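Store mockup, produce rack – February, after lunch

Restocked the gray rack this afternoon. The planogram Dallard sent over puts citrus on one tray and everything else on another, a plan that survives until the first person wants an orange. I have stopped correcting it. The middle tray now has oranges next to a dragon fruit, with limes wherever they please, and the apple on the top shelf can stay there.

Slots on the uprights take the Gistel brackets if you tilt them 10 degrees and swear. Shelf rating is 200 lb according to the sheet. We are not going to reach that in pears.

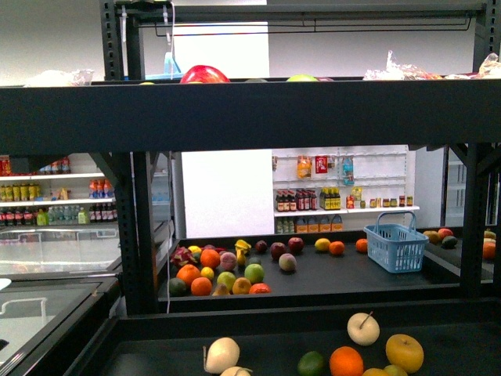

Where do the spare plastic bags go when the fruit is out? In the drawer under the label printer, folded, and I will keep writing this down until it happens.

Still open: price labels for the Asian pears (Gu has them as "pear, other"), and a second blue basket. Avivness quoted us for 2,000 shelf tags. We need far fewer, but the minimum order is the minimum order – so tags for life, then.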